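Section 3. Planning Your Purchase

Before you spend a penny on your Josarus two-arm package, please pour yourself a coffee and work through these steps with whoever looks after the money.

1. Write down the jobs you want done first, in plain words.
2. Run each job in the Fenora simulator. The trial license lasts 17 days.
3. Save the wide view and the gripper views for your planning folder.

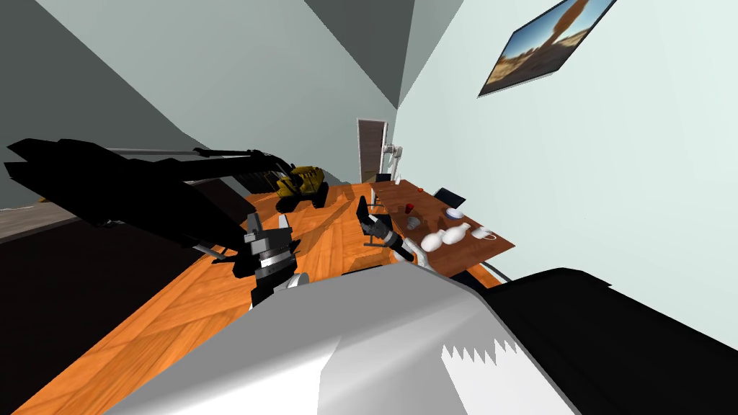
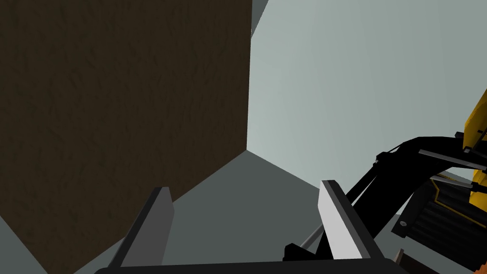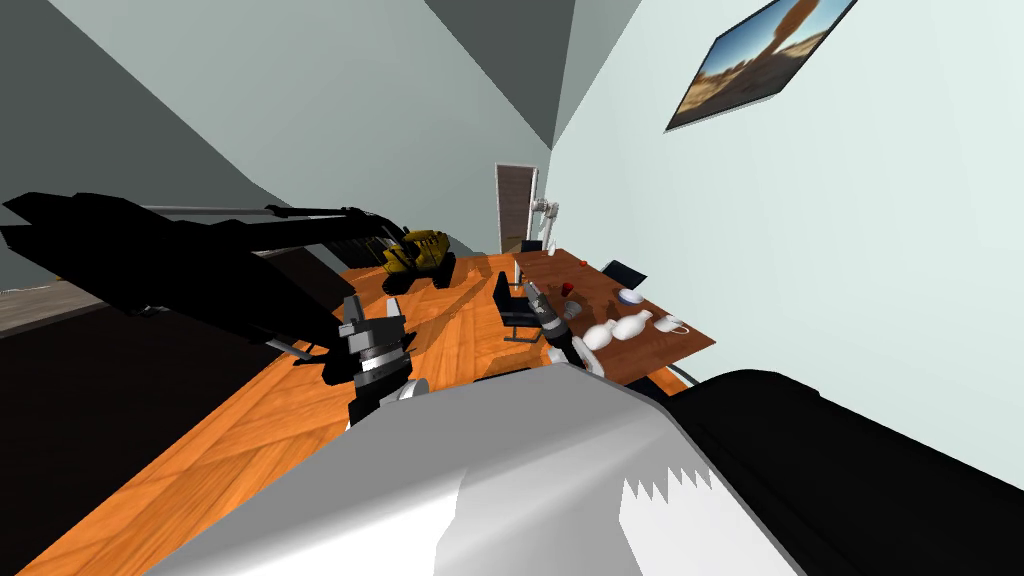
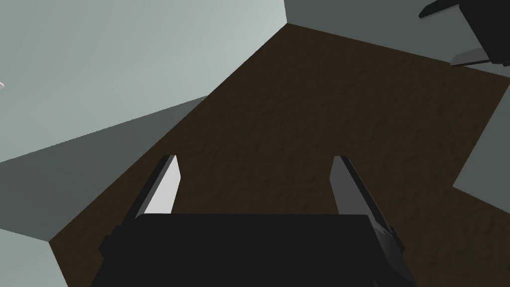
4. Now for the budget sheet, and do take your time over it! Start with the arms and the base, then give the grippers a line of their own, spare fingers included. Our parallel gripper has two fingers, and you'll want to order them as a matched pair. Next come the things you'd like handled. A dining table with a white mug standing at its edge is a fair trial for a home project, and dishes cost very little to put on the list.

Note: Quotes are held for 6 weeks. Ask Danica Bošković in our sales office if you need longer.

Caution: Do not order the base until you have measured your doorways.

5. Send the finished sheet to us with form 104.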